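Iduvness Facilities and Hospitality Forum
Board: Counter Service and Display
Topic: Layout of the grab-and-go table, request for comments

Uvamen_Catering
Members are invited to comment on the proposed arrangement of the refreshment table for the Abu Hammour site. The table is intended for self-service between meetings. It will carry wrapped sandwiches, bottled drinks and packaged snacks, and the same arrangement will be repeated at each refill.

The current proposal is as follows. Glass bottles are placed at the back on the two-level clear rack. Sandwiches and small drinks share the large stepped stand on the left. Bagged snacks go in the round basket, and foil containers go in the oval basket. Brown paper covers the full table and is changed at the end of each day.

Comments should address order of items, ease of reach and cleaning.

deskside_planner
Thank you for circulating the proposal. Our department has no objection to the bottle rack. Two rows on separate levels allow guests to see the back row without moving the front one.

We do object to placing sandwiches at the far left. At our site guests approach from the right, and they would pass every other item before reaching the food most of them came for. We request that the stepped stand be moved to the center and the bottle rack to one side.

Matness_Supply
With respect to the previous comment, we recommend that the rack remain at the center. Full glass bottles are the heaviest items on the table and should be kept away from the ends, where bags and elbows are most likely to catch them. The approach side can be corrected by turning the table.

deskside_planner
Turning the table is not possible at all sites. Our room has a fixed partition on one side. We maintain our request, and ask that the layout sheet at least allow a mirrored version.

pantry_office_3
Our comment concerns the wrapping. Clear film is preferred for sandwiches because guests can check the filling before choosing. The film should be gathered at one end only. When both ends are twisted, the sandwich does not lie flat on the step and tends to roll toward the drinks.

We also ask whether allergen cards will be provided. The proposal does not mention them, and a guest cannot identify a sauce through film.

Uvamen_Catering
Allergen cards will be provided and will stand in front of the item to which they refer. This was omitted from the proposal in error. A mirrored version of the layout sheet can also be issued on request.

The arrangement under discussion and one of the wrapped sandwiches:
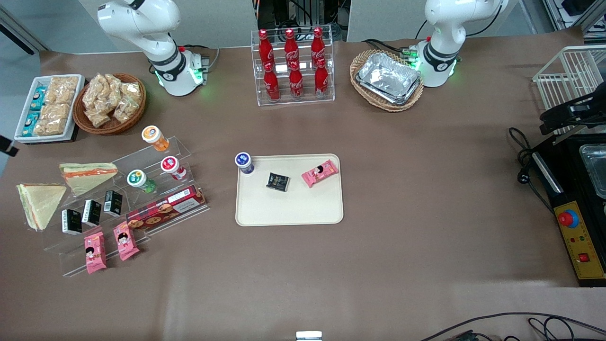
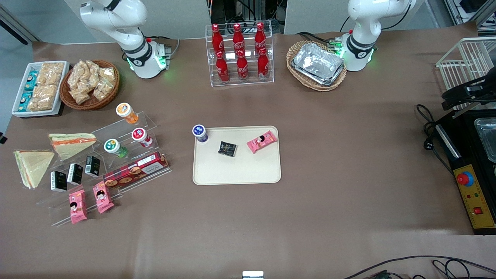
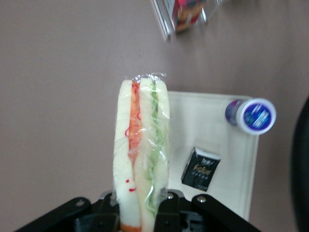
Abu Hammour, 3 Jun 2021

pantry_office_3
The lettuce is easy to see through the film, and we consider the wrapping acceptable. We would still prefer that the two sandwiches on the left be placed on the same level of the stand.

Matness_Supply
We have no further comment on the rack. We suggest a liner for the oval basket, as the corners of foil containers catch in open weave when the stack is lifted out.

deskside_planner
The mirrored sheet resolves our concern in part. We continue to hold that sandwiches belong at the center and will raise the matter again at the September review.

Uvamen_Catering
Noted. The liner will be added to the supply list. Sites that require the mirrored sheet should reply in this topic with the name of the room.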